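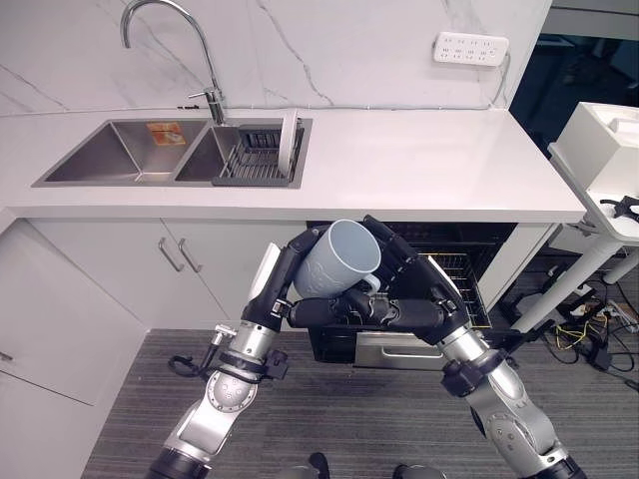
Okoth kitchen refit: progress report, second quarter
To: Patricio Llorente
From: Octavian Onu
Jun 14, 2026

The sink, counter and dishwasher are in and the room is in daily use. I would call the kitchen usable and stop short of calling it finished, whatever the Sidano invoice says.

Sink and counter

The stainless double sink was the right choice. The larger basin still has its orange-and-white sticker on the back wall, and I have asked twice for it to come off. The drying rack fills the right basin, so in practice we paid for a double sink and wash up in a single one. The marble backsplash looks good. I still doubt it was worth the extra we agreed to in March.

Dishwasher

Benito Ortuño expects it to cut cleanup to 15 minutes a day. I have seen no log that supports this. Mugs are still being handled one at a time, and the rack has to be pulled out over the floor where people walk. I would like 28 days of records before we repeat his figure to anyone.

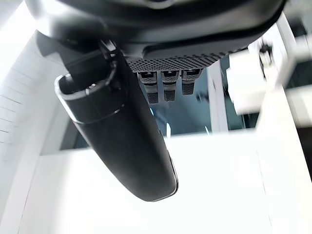

Power and storage

The power strip is on the wall above the counter, with its gray cable running down toward the worktop. Fulgencio Requena considers this settled. I want it checked by an electrician before we release the remaining 50 percent of the fee. The white lower cabinets have their handles, but the shelf plan has not reached me.

Next payment: on hold until both points are closed.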